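Prirnen Seeks Two Fiction Reviewers (Must Be Able to Finish a Book)

December 30, 2019

Prirnen is a small online review of novels, mostly crime, mostly from presses you have to squint to find on the spine. We have been at it long enough to have a backlog, a broken search bar and opinions about prologues. We now need two more people to write reviews, starting in the new year.

The opening exists for a simple reason. We get sent a lot of books. There are 74 of them waiting at the moment, including three copies of the same thriller set on a ferry, which the publicist must really believe in. Our current reviewers are good and quick, but they also have jobs, children and, in one case, a novel of her own that she would like to get back to before she dies.

What you would do: read one book a month and write 900 words or so about it. You can pick from the pile. If you pick the ferry book, you'll be our favorite person for at least a week. We want to know what the novel is trying to do, whether it gets there and whether a reader with a train ticket and a free afternoon should bother. We do not want the plot retold up to page 300 followed by "but you'll have to read it to find out!"
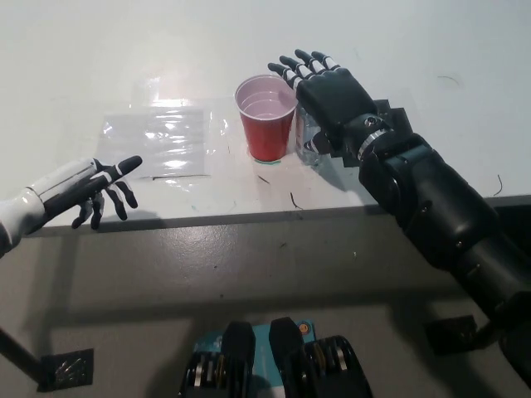 You do not need a degree in literature. Borghild Bråten, who edits the crime section, has one and says it mainly taught her to nod. You do need to have read widely enough that you won't call every detective with a drinking problem "a fresh take." A second language is nice. We see a fair amount of translated fiction and like to have someone around who can tell us whether the clunky sentence was clunky to begin with.

Things we would like to see less of in reviews, and therefore in applications:

"Unputdownable." You put it down to write the review.
The city as a character. Let it be a city.
Any book described as a love letter to anything.
Star ratings. We dropped them in July after a long argument over what three and a half meant, and the office has been calmer ever since.

Negative reviews are welcome if they're fair. We ran a rough one of Kowalchuk last spring, and the author wrote in to say he agreed with most of it, which ruined everyone's fun. Mean reviews of first novels from tiny presses will be sent back to you with a short note asking who hurt you.

Now the part you scrolled down for. We pay $90 per review, 30 days after it runs. We know what that works out to per hour if you're a slow reader, and we'd ask you not to do the math in your cover letter. You keep the book. Finished copies when we can get them, proofs when we can't, and a PDF when the publisher is being difficult. Work from wherever you like. We ask for a commitment of 12 months, mainly so that Ifigeneia Karamanlidis doesn't have to write another one of these ads.

To apply, send us:

A review of any novel you have read in the past year, 600 words at most. Please don't review Melter. Almost 40 people did that last time and we can now recite it.
One paragraph about a well-loved book you can't stand, and why.
Two or three lines about yourself. Your day job is fine. Your childhood love of the smell of old paper can be left out.

Put it all in the body of an email to Ifigeneia, using the contact form address, with "Reviewer" in the subject line. Attachments make her suspicious. She reads everything and answers everyone, though not fast. If you're on the short list we'll send you a book from the pile, and the trial review is paid at the full rate whether we run it or not.

Applications stay open until both spots are filled.

12 comments
40 shares

Recent posts
Review: Zolska, a Murder Mystery With Too Many Uncles
Five Short Crime Novels for a Long Layover
Melter: The Last Word, We Promise
Borghild Bråten on Bad Prologues
How to Send Us Your Book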